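Less in the Trash: Wrappers, Film and Other Small Stuff

Most of what leaves the Dokbridge building in trash bags is light. Lift one of the bags from the second floor and it weighs next to nothing. It is mostly snack wrappers, coffee pouches, bread bags, the film off a tray of bottled water, and paper towels. None of it goes in the blue recycling carts, and a good deal of it ends up there anyway.

In July the hauler, Skuston, sent back two loads of recycling from our street as contaminated. When a load is sent back it goes to the landfill with everything else, and the building pays the trash rate on it plus a handling fee. The fee was $121 for each load. It is split among the tenants by floor space, so you will find it on your next statement under "other services."

Several people have asked what the problem was, and the answer from Skuston was soft plastic. The sorting line they use is made for bottles, cans, tubs and flattened cardboard. Bags and wrappers wind themselves around the rollers, and the line has to be stopped so someone can cut them out. Food left in containers was the second item on their list. A peanut butter jar with a spoonful left in it can spoil a fair amount of paper on the way to the plant.

So the short rule for the carts is bottles, cans, tubs, cardboard and clean paper. Rinse the first three. Flatten the cardboard. Leave lids on bottles. Do not bag anything. If your office collects recycling in a bag, tip the contents into the cart and take the bag back upstairs for another round.

Wrappers go in the trash. This includes candy bar wrappers, chip bags, granola bar wrappers, gum foil and the crinkly sleeves that crackers come in. Many of these are made of plastic and metal pressed together in thin layers, and Skuston has no way to separate them. The same is true of most coffee bags, even the ones that look like plain brown paper on the outside. Tear a corner and look for a shiny lining. 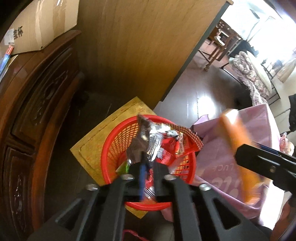
Wing-yan Hsueh

Plastic film is a different case, if you are willing to carry it somewhere. The Sirnik grocery store on Simard Avenue has a bin inside the front entrance, to the left of the carts. They take shopping bags, bread bags, produce bags, dry cleaning bags and the wrap from paper towels and bottled water. It has to be clean and dry. If the film stretches when you pull it with your thumbs, they want it. If it tears like paper or crackles, they don't. Receipts and paper labels should come off first.

I have been keeping a bread bag on a hook in our kitchen and stuffing other film into it. It takes a month or so to fill, and then I drop it off when I go shopping. The third floor does the same with a box next to the copier, and they have offered to take film from other floors as long as it arrives without crumbs in it.

A better way to cut down on wrappers is to buy fewer of them. Last year our office bought snacks in single-serve packs, mostly out of habit, and kept them in a drawer. In the spring we changed to large bags of pretzels and nuts with a scoop and a stack of small bowls. The cost per month went down slightly. The bowls need washing, and there was some grumbling about that, but the dishwasher was running every afternoon anyway. We still keep a few wrapped bars for people who are heading out to a site.

Tea and coffee are worth a look too. Tea bags in individual envelopes can be replaced with a box of 100 unwrapped bags, which costs less than the wrapped kind at the store I use. A tin with a tight lid keeps them fresh. For coffee, one large bag a week makes less trash than the single-use pods, and the grounds can go in the compost bucket by the loading dock. Filters can go in with the grounds if they are paper.

The compost bucket takes coffee grounds, tea leaves, fruit and vegetable peels and eggshells. Please keep meat, dairy and bread out of it. We had mice at the dock last winter. The lid locks when you turn the handle to the right, and it needs a firm push. The bucket is emptied at 3 p.m. on collection days, so anything brought down after that sits until the next pickup.

Desk baskets have come up as well. The building supplies liners in rolls of 200 and we go through them quickly, partly because every basket gets a fresh liner each night whether it needs one or not. If yours only has dry paper and wrappers in it, you can ask the evening crew to empty it and leave the liner in place. A note taped to the rim is enough. Baskets with food waste should still be changed daily.

Batteries, light bulbs and printer cartridges do not belong in the carts or the trash. There is a shelf for them in the mail room, under the package scale. Put tape over the ends of any battery that isn't the ordinary household kind, and stand bulbs upright in the divided carton.

A printed list of what goes where is at the front desk. Take one for your kitchen, and please take down the old green list if you still have it up, as it says that plastic bags are fine in the carts.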